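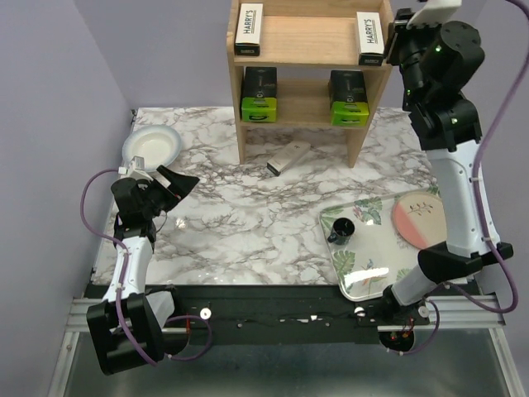 Three of those on the visit had asked beforehand whether the language centre at Skondham was a teaching department or a service unit, and the reply from the front desk was that it is both, with separate budgets and one timetable. The centre teaches and examines, and it also sells evening courses to the hotels and coach firms along the coast road. Most of what follows concerns the second activity, as the first is already covered in the prospectus.

The open day ran from ten in the morning until four. Visitors were split into groups and taken round in a fixed order: reception, the listening rooms, two sample lessons, the testing office, then a talk on course design. My group started with the listening rooms and had the sample lessons last.

The centre offers nine languages at beginner level and five above that. Kazakh and Georgian were added most recently, both in February, both in the evening only. The stated reason is demand from guides and reception staff. Regular charter traffic has brought visitors whose first language is neither English nor Russian, and the hotels want staff who can deal with arrival, room faults, meals and medical calls without passing a phone back and forth.

The listening rooms are on the first floor. Each desk has a headset, a keyboard and a printed key map. The key map matters for Kazakh. The course teaches reading in the Cyrillic alphabet first and introduces the Latin forms in the second term. A member of staff explained that learners meet both in practice, on passports, menus and messages, and that teaching the two together in the first term had produced poor spelling in each.

The audio library is held on a system called Igwe. It stores recordings by topic and speaker region, and the search tool will return every recorded use of a given word. For Kazakh it holds 3,573 clips at present. Most are short exchanges. The centre would like more telephone speech, where learners score worst, and has applied for money to record it. Sound quality on the clips we heard was good, apart from a set made in a bus station, which was left noisy on purpose.

The first sample lesson was beginner Kazakh, lesson six, on numbers and prices. The method is strictly oral for the first twenty minutes. No English is used after the greeting. The teacher worked through the tens, then asked for prices in no particular order, correcting vowel harmony in the endings each time. Written work followed. The pace was quick, and two visitors who tried to keep up gave in before the written part.

The second was intermediate Arabic for coach guides. This used a Brarer course book, with the centre's own supplement on road signs and site names. The supplement is the better of the two. The course book still has a chapter on sending a telegram.

Fees and hours were given in the testing office. An evening course is 59 hours of teaching, plus a final test of one hour. The test is marked out of 100 and the pass mark is set separately for speaking and writing. A candidate who passes only one part can resit the other within the year at no charge. Beginner learners are expected to finish with a working vocabulary of 1,000 words, and the word list is handed out at the start. I asked whether the list was drawn from general frequency tables. It is in part, with additions from complaint forms supplied by the Inmont hotels, who pay for a fair share of the places.

The course design talk was the least useful part of the day. It repeated the prospectus, and the slides on assessment were a version out of date. Questions were better. One visitor wanted to know if certificates from the evening courses count towards a degree. They do not at present. Another asked about teachers. The centre has two for Kazakh, both part time, and lessons are cancelled if both are away. A third post has been advertised twice without result.

Practical notes for anyone attending the next one. The entrance is on the canal side and the street door stays locked. The lift serves the first and second floors only. Sample lessons fill early, so put your name down at reception before joining a group. Copies of the Kazakh word list are free, but the Arabic supplement is sold at the desk and payment is by card.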